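Poetry Commentary Paper – Frequently Asked Questions

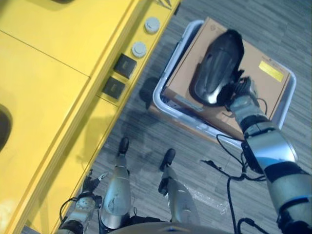
Yellow cabinet on a grey wood-patterned floor.

Last updated 3 August 2026

Which poems are set for the commentary?
Two: "Dundthorpe" and "Firkar", both from the Sutetti course reader. Students choose one. Comparison of the two is not required and earns no extra marks.

How long should the commentary be?
Long enough to cover the whole poem. Most scripts in the June session ran to three or four pages. Length is not marked.

Do I have to discuss meter?
Only where it supports a point. "Firkar" has 31 lines and no regular meter, so a full scansion is of little use. "Dundthorpe" is in loose tetrameter – mark the lines that break the pattern and say what the break does to the sense.

Can I write about the poet's life?
Keep it brief. The notes on page 239 of the reader give enough background. Statements about the poet's feelings must be tied to words in the text.

Is "the speaker" the same as "the poet"?
No. Use "the speaker" for the voice in the poem. The first-person voice in "Dundthorpe" is a ferry clerk and should be treated as a character.

How should I quote?
Up to three lines may run inside a sentence, with a slash between lines. Longer passages are set on their own lines and indented. Give line numbers in parentheses, for example (line 17).

Are secondary sources allowed?
Yes, up to two. The Mamani guide counts as one source. List both at the end.

Who do I contact about a mark?
Write to Tahmineh Alipour, course coordinator, and include your candidate number and the title of the poem.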